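I've had the Perron faucet in my kitchen for about six weeks now, and since two people at work have already asked me where I got it, I figured I'd write the thing up properly.

Some background. Our old faucet was a shiny chrome one that showed every fingerprint, and it dripped. I wanted something dark, I wanted it under $500, and I did not want to call a plumber. The Perron in oil-rubbed bronze came to 487 with shipping from Lendalel, so technically I made it! My neighbor Gaurav Prajapati came over to help with the install, mostly holding the flashlight while I lay under the sink and complained. The whole job took us 4 hours, and a good chunk of that was getting the old one off.

The finish is what sold me. It's nearly black until the light hits it, and then you catch these coppery edges – there's a thin band down by the nozzle and another bright rim on the base plate. I was worried it would look too heavy next to the white marble, but the wood backsplash pulls it all together (my brother-in-law Declan thinks it looks like a pirate ship, and he can keep his chrome). 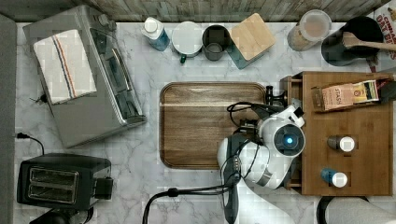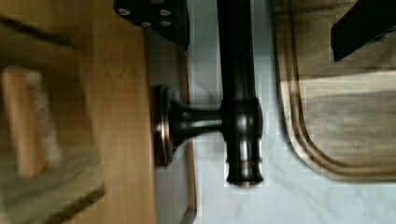 The marble counter with the toaster oven and canisters, then the faucet up close with the cutting board next to it.

Now the gripes. The instructions are tiny and the drawings are worse. The handle was stiff for the first few days, though it has loosened up nicely. And you do have to wipe the spout with a soft cloth, because our hard water leaves pale spots on the dark finish if I let it go too long. I keep a striped towel on the counter for that and it takes me ten seconds.

I looked at the Hekar too, and it was cheaper, but the one in the store had a wobble I didn't care for. The Perron feels solid every time I grab it. I'd give it 9 out of 10, and I'm already eyeing the matching soap pump for July.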